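Home recordings train tidying robots, but the test was small
Jul 14, 2025

Robotics firm Parine says robots can learn household tidying from people using hand-held grippers in ordinary homes, with no robot present during recording. Its report covers 1,727 recordings, many of them made at dining tables.

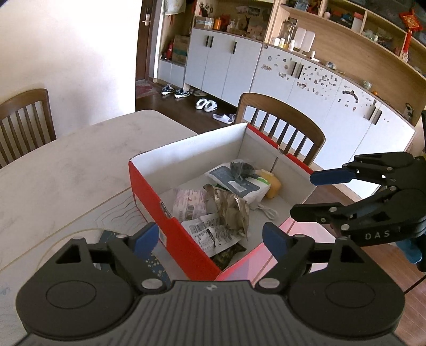
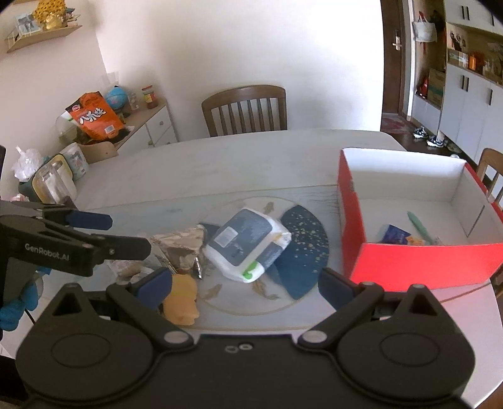 Hand-held grippers at a dining table with an open red box.

The headline claim is that a robot trained this way put away most objects it was given. Read further and the test comes to 297 attempts in 15 rooms, all picked by Parine. There is no comparison with a robot taught by remote control.

Sebastián Ibarra, who studies robot learning at Predstead, is unconvinced. "It may work, but I can't tell from this," he said. "I'd want to see the failures."

Parine says a further 3,000 recordings are planned. It has not said whether outsiders will get to see them.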